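Posting the rules we use for two-arm benches with soft fingers. Kaiwen Ye asked for them after visiting our shop at Tiltuvov, and it's easier to put them all in one place. Small benches, light parts, people working close by. If you run anything bigger, most of this won't be enough for you.

Rule one on our wall is that each arm gets its own stop and one stop kills both. We used to have separate stops with separate circuits. Floarea Matei hit the left one during a handover and the right one kept pulling. No one was hurt, but we rewired it that same week.

The stop has to be reachable from where you stand when you load parts. Ours had been bolted to the back corner of the table since it was installed. Reaching it meant leaning across both arms.

Shared space. Decide which arm owns the middle of the table and write it into the program as a lock. One arm holds the lock, the other waits outside. Handovers are the only exception and they run at handover speed, never at full speed.

Handover order, same every time: receiving arm arrives and stops. Giving arm arrives and stops. Receiver closes. Wait. Giver opens. Giver leaves first. We had a version where both left at once and I don't want to see it again. 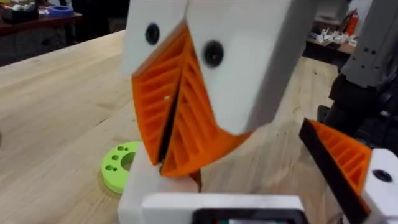
Finger checks happen at the start of a shift and again after any collision, however light. Flex each finger by hand with the arm powered down. Look at the ribs from the side, since a cracked rib is hard to see from the front. Check the root of the finger too, where it goes into the mount.

Replace fingers in pairs. A new finger against an old one closes off center, and then people start fixing it in software. Higinio Arellano spent 2 days tuning an offset that was really a worn finger.

Mount screws get a paint mark across the head and onto the mount. If the line is broken, the screw moved and the arm doesn't run. Takes a few seconds to look.

We log cycles per finger pair and pull them at 2,000 no matter how they look. That's our number for our parts and our material. Please don't copy it. Run your own fingers until they fail and set yours well below that.

Soft doesn't mean safe. People see flexible fingers and put their hands in. The finger gives, the mount behind it doesn't, and neither does the arm. Our risk sheet treats the mount as the contact surface and ignores the finger completely.

Table rules. Parts that aren't in the current job go off the table before you press start. Finished parts, test prints, all of it. Tools stay on the other bench. Hubert Kalinowski wanted an exception for calipers and didn't get one.

Wrist cameras: wipe the lens, check that the cable has slack at full rotation, and confirm the picture is live before the arms are enabled. A frozen picture looks fine until you move something. We wave a hand in front of it while the arms are still off.

Fire extinguisher gets checked on the same sheet as the arms. It used to be on the building's list and not on ours, and when I looked in June the tag was out of date. Keep the floor in front of it clear.

Near misses go in the book, even the boring ones. We have 17 entries so far and most of them are handovers. Date, which arm, what it was holding, what you changed. No names required – you get more entries that way.

Someone at Zukonthorpe asked if we follow a published standard. We start from the usual industrial robot safety standards and the risk assessment comes first. Everything in this thread sits on top of that. A checklist like this one doesn't replace it.

Two things we still haven't settled. Whether a remote operator should be able to clear a fault with no one in the room – I say no, Tiburcio Bermúdez says it depends on the fault. And how long the wait in the handover should be when the part is slippery.

The one-page version hangs by the door. This text is current as of 30 Sep 2026. If you have a better finger check than bending it and looking, reply with it.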